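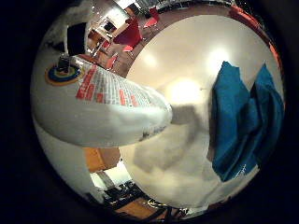
青い布の縦じわ。左側はクリーム色の明るい面です。

Passtead くらしの相談室 ＞ 布・洗濯・収納

大きな青い布の縦じわと、しまい方を教えてください!

投稿者:karnari_no_tana
投稿日:24/4/24

こんにちは、はじめて投稿します。収納の整理にすっかりはまってしまい、今は家じゅうの布ものをたたみ直しているところです。シーツ、テーブルクロス、手ぬぐいと進んできて、とても楽しかったのですが、最後に残ったのがこの青い布です。

色がとにかく好きなんです! 明るい青で、しわの谷になったところは濃い青に見えて、それもまたきれいで(笑)。ただ、きれいとばかりも言っていられず、吊るすと縦にくしゃくしゃと筋が寄ってしまいます。できれば棚の目隠しに使って、使わない季節は小さくたたんでしまいたいと思っています。

困っているのは次のようなことです。

まず素材がわかりません。2007年にDrusenという生地屋さんで端切れとして買ったもので、洗濯表示も何もついていません。お店はもう閉まっていて聞けませんでした。アイロンを何度で当てていいのか、そもそも当てていいのか、怖くてまだ手を出していません。

それから、たたみ方です。四つ折りにすると、次に広げたときに十字の線がくっきり残ります。丸めればいいと聞いたことがありますが、引き出しの深さが足りません。引き出しはKarnariの浅型で、セーターなら2枚重ねるといっぱいになるくらいの深さです。

あと、目隠しにするとき、しわを伸ばしきったほうがいいのか、それともひだとして活かしたほうがいいのか。部屋の壁が白っぽいので、ぴんと張ると青がかなり強く出る気もします。みなさんならどうしますか? 好みの話でもうれしいです!

――――――――

sandhu_cloth さん

こんにちは! 青い布、いいですねえ。布ものの整理は始めると止まらなくなりますよね。うちも押し入れの一段がまるごと布なので、張り切って書きます。長くなったらすみません。

素材がわからないときは、まず布の端から糸を少しだけ抜いて見てみてください。短い毛羽がふわふわ出ているか、つるっと長い一本の糸か。毛羽があれば綿や麻のような短い繊維の可能性が上がります。とはいえ化繊にも毛羽のある糸はありますし、混紡だと見た目ではまず決められません。なので「わからないものは熱に弱いつもりで扱う」のがいちばん気が楽です。

アイロンは低温、当て布あり、そして必ず裏側の隅っこから。手のひらくらいの範囲で試して、てかりや縮みが出ないか見て、冷めてからもう一度触ってみてください。熱いうちは柔らかくて大丈夫そうなのに、冷めたらごわっとした、ということがあります。問題がなければ少しずつ広げていきます。濃い色や鮮やかな色はてかりが目立つので、表から直接当てるのは最後まで我慢です。

霧吹きを使うなら、その前に色落ちの確認も忘れずに。白いハンカチを湿らせて、目立たないところをぎゅっと押さえ、色が移らないか見ます。ここで青がつくようなら、ほかの布と一緒に洗うのはやめておきましょう。白いシーツが水色になったときの気持ちは、思い出したくありません……。

アイロンがどうしても怖ければ、湿らせて吊るすだけでもずいぶん変わります。色落ちの確認がすんだら全体に軽く霧を吹いて、竿に幅いっぱいに広げてかけ、下の端を両手でやさしく引っ張ってください。ここで幅を詰めてかけると、縦の筋がついたまま乾いてしまいます。ピンチは端を等間隔に。真ん中だけつまむと、そこから放射状に新しいしわが出ます。

しまい方は、四つ折りをやめて「三つ折り+ゆる巻き」をおすすめします。縦に三つ折りにして、折り目の内側に丸めた薄紙か古いタオルを挟み、それから端からゆるく巻きます。引き出しが浅いなら、巻いたあと上から手で軽く押して楕円にしてしまえばいいんです! 芯がないので、つぶれても鋭い線にはなりません。しまう前にはしっかり乾かしてくださいね。

――――――――

drusen8 さん

たたむ場所を毎回変える。これだけでも十字の線はだいぶましになります。

自分は引き出しをあきらめて、ズボン用のハンガーにかけてクローゼットの端に吊っています。棒の部分にタオルを巻いておくと線がつきません。場所があるならこれが一番楽です。

スチームは試していないので知りません。

――――――――

mado_to_nuno さん

目隠しのほうの話をさせてください。わたしは断然「ひだを活かす派」です!

布を平らに張ると、小さなしわまで全部見えるんですよね。しかも明るい壁のそばだと光がよく回るので、アイロンの当て残しがびっくりするほど目立ちます。それなら最初から縦のひだにしてしまったほうが、少しくらいのしわは紛れてくれますし、影が入るぶん色にも深みが出ます。影のところが濃い青になってきれい、と書かれているのを読んで、もう答えは出ているのでは、と思ってしまいました(笑)

目安としては、棚の幅の1.5倍くらいの布幅があるとひだがきれいに出ます。もっとたっぷりがお好きなら2倍で。1.5倍を切ると、ひだというより「ちょっとたるんだ布」に見えやすいです。うちは上の端を袋縫いにして突っ張り棒を通しました。縫うのが面倒ならクリップつきのリングでも大丈夫です。リングだとひだの間隔をあとから直せるので、最初はこちらのほうが気軽かもしれません。

ひだの形をつける方法もあります。吊るしたまま指で山と谷をそろえて、上・中・下の3か所を柔らかい紐でゆるく結び、ひと晩置いておくだけ。強く結ぶと紐の跡がつきますから、指が一本入るくらいに。はずしたときに筋がすっと下まで通っていると、本当に気分がいいですよ!

裾は床から少し浮かせてください。うちは最初ぴったりの長さにして、掃除のたびに裾を踏んだりほこりを吸わせたりで、結局やり直しました。それと、日の当たる場所なら、ときどき左右を入れ替えると色あせの片寄りが減ります。うちは9月の模様替えのときに替えることにしています。

――――――――

投稿者からの返信:karnari_no_tana

みなさん、ありがとうございます! 読んでいるあいだじゅう、早く試したくてそわそわしていました。

さっそく端の糸を抜いてみたら、短い毛羽がありました。でも混紡かもしれないとのことなので、当て布と低温でいきます。白いハンカチの色移りテストは今夜やります。

目隠しは、ひだを活かすほうに決めました! 棚の幅を測ったら、布は1.5倍にちょっと足りないくらいだったので、クリップつきのリングで様子を見ながら寄せてみます。袋縫いはそのあとで考えます。

あと、三つ折りにして巻いてから楕円につぶす方法、テーブルクロスで先にやってみたらKarnariの引き出しにちゃんと入りました。うれしくて、ほかの引き出しまで全部出してしまい、今は床が布だらけです。

このやりとりは参考になりましたか? はい 418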